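Interleaving (textile packing)

Interleaving is the practice of placing a sheet of plain material between textiles, or between a textile and its container, when the textiles are folded, stored or sent. The sheet is called an interleaf, or in household speech simply a liner or a between-sheet. It can be made of paper, of thin cloth or, less often, of plastic film. Interleaving is used by museums, by linen shops and by families who put away blankets for the warm season.

Purpose

A folded textile touches itself and its neighbors for a long time. Three kinds of damage can come from this contact. The first is the sharp crease, which weakens the threads along the fold. The second is transfer of color, when a dyed cloth leaves a mark on a pale one. The third is transfer of fibers, which is common with fleece, brushed cotton and towels with a high pile. An interleaf reduces all of these, but it does not remove the need to refold the textile from time to time.

The interleaf also makes handling easier. A heavy or fluffy piece can be lifted by the sheet under it, and two pieces with a rough surface slide past each other instead of catching.

Materials

Unbuffered tissue paper is the usual choice in collections. It is light and easily shaped into rolls that support a fold from inside. Its weak point is that it tears and becomes flat after one or two seasons, so it must be changed.

Cotton cloth, washed several times and without starch, is preferred in homes. Old bed sheets are often cut for this use. Washed cotton is soft, it can be laundered again, and a large piece can go around a whole stack. Colored or printed cotton is avoided, also when it seems not to lose color in the wash.

Nonwoven cloth is sold in rolls. It gives few loose fibers, but it holds a fold less well than cotton, and some persons find that it slips out of the stack.

Plastic film keeps dust and water away during transport. For long storage most guides advise against it, because moisture can stay closed inside. Film that arrives around a new blanket is normally taken off before the blanket goes into the cupboard.

Cardboard is not an interleaf in the strict sense, but it is the most common surface on which the work is done and the most common container. Ordinary brown cardboard contains acids that can make white cloth yellow. For this reason a sheet is laid first on the cardboard, with enough length to close over the top at the end.

Method for a soft blanket or fleece

The sheet is spread first, with its middle on the place where the textile will lie. It does not need to be ironed, but large wrinkles are pulled out by hand. To move a thin sheet, the worker takes a small pinch of the cloth near the edge and draws it slowly, while the rest follows in loose folds. Pulling from the corner only is a frequent mistake, as the sheet then turns and has to be laid again.
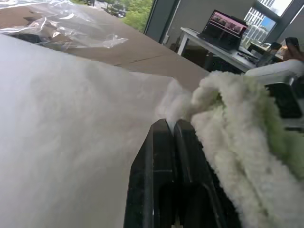
The fleece is folded with the pile inside when it is possible. The folds are kept wide and round, and a roll of tissue or a narrow strip of folded cotton is put inside each one. Pressing with the flat hand is not recommended – the pile becomes matted and does not always stand up again after months under weight. When the stack is complete, the free parts of the sheet are brought over it from two sides, and then from the ends.

A stack should not be tied with string. If it must be held together, a wide cotton tape with a flat bow is enough.

Stack height depends on the material. The household guide of the Finent linen school gives 20 centimeters as the limit for fleece and twice this height for flat sheets. The same guide recommends that the heaviest piece is always the lowest, and that pale colors are placed above dark ones.

History

Cloth between cloth is an old habit, and it is difficult to say where it began. In the Jirnon district, where linen weaving was the main winter work, brides received a chest with one coarse sheet for every four fine ones. The coarse sheets were never used on the bed. They were called "sleepers," and a surviving chest list names 84 fine pieces together with their sleepers.

The textile historian Hwa-young Wang studied such lists and found that the coarse sheets were often passed to the next generation after the fine ones had been worn out. In her view this explains why many of them carry initials of several owners, sewn one beside the other. Raphaël Lacroix has argued against part of this reading. According to him, some of the initials are laundry marks and say nothing about inheritance.

In shops, interleaving became general when linen was no longer sold from the bolt but as finished sets. The mail-order house Kang packed its blankets with a thin cotton square between each two pieces, and customers kept the squares for dusting or for straining soft cheese. The practice was stopped when printed paper bands became cheaper.

Care and replacement

Cotton interleaves are washed without softener, as softener leaves a film that can pass to the stored textile. They are rinsed twice and dried completely before use. Many households change them in June, when winter blankets are put away. Paper is replaced when it no longer has any spring in it.

A yellow line on the sheet, in the place where it touched the cardboard, is a sign that the box should be changed too. Brown dots can come from metal parts or from mold, and in both cases the whole stack is opened and inspected.

Related terms

Dust sheet – a cover laid over a stack or a piece of furniture, with no function between layers.

Pressing cloth – a thin cloth placed between iron and fabric.

Padding roll – a roll of tissue or cotton put inside a fold.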